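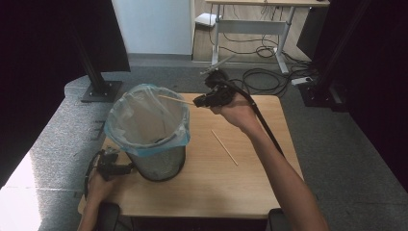
Hand-held grippers in use at Findura's Dirnulholm workshop. The task was putting thin wooden sticks into a wastebasket.

Print this story
E-mail this story
Comments (4)
Shares: 30

Sunday jobs teach robots to tidy up

Sun 9 February

A small firm in Dirnulholm is paying local people to clear tables, fold cloths and put rubbish in the bin, all in the name of teaching robots to do the same.

Findura has set up a workshop on the upper floor of the old Mikuš building, where workers carry out simple household jobs using a pair of hand-held grippers. The movements are recorded and later used as examples for a learning system called Plultus, which the firm hopes will run on two-armed robots in homes and aged-care centres.

The collection now stands at 2301 recordings. Findura said it wanted over 200 good examples of each job before moving on to the next one, and that the bin task was nearly there.

In that task, a worker picks up a thin wooden stick with one of the grippers, carries it over a lined wastebasket and lets go. The basket is moved to a different part of the table between turns, and the sticks are laid down at different angles.

The firm said thin items were harder for the system to learn than boxes or cups. A stick can roll, or turn in the jaws as it is lifted, and a plastic liner changes shape every time the bag is replaced.

Mistakes are kept as well. If a stick is dropped, the worker picks it up and carries on, and the recording is labelled so the system can learn from the recovery - but turns where the worker stops altogether are thrown out.

Workers do shifts of four hours, with a break every 30 minutes to rest their wrists. No technical background is needed. New starters spend their first shift practising, and none of that work goes into the collection.

Six people are on the roster at present. Findura said it would take on more if the lease on a second room was approved later in February.

The next jobs on the list are sorting cutlery and hanging tea towels over a rail.

Comments

gumboots_dirn
My son did a shift there. Said it was harder than it looks and his forearm was sore the next day. Pay came through on time though.

Terrace Reader
2301 goes and it still can't put a stick in a bin? My grandkids are about the same.

plainflour
Does anyone know if they take people on for weekday mornings? The website only has an e-mail address.

gumboots_dirn
@plainflour He applied by e-mail and heard back in a couple of days. I think mornings are the easiest ones to get.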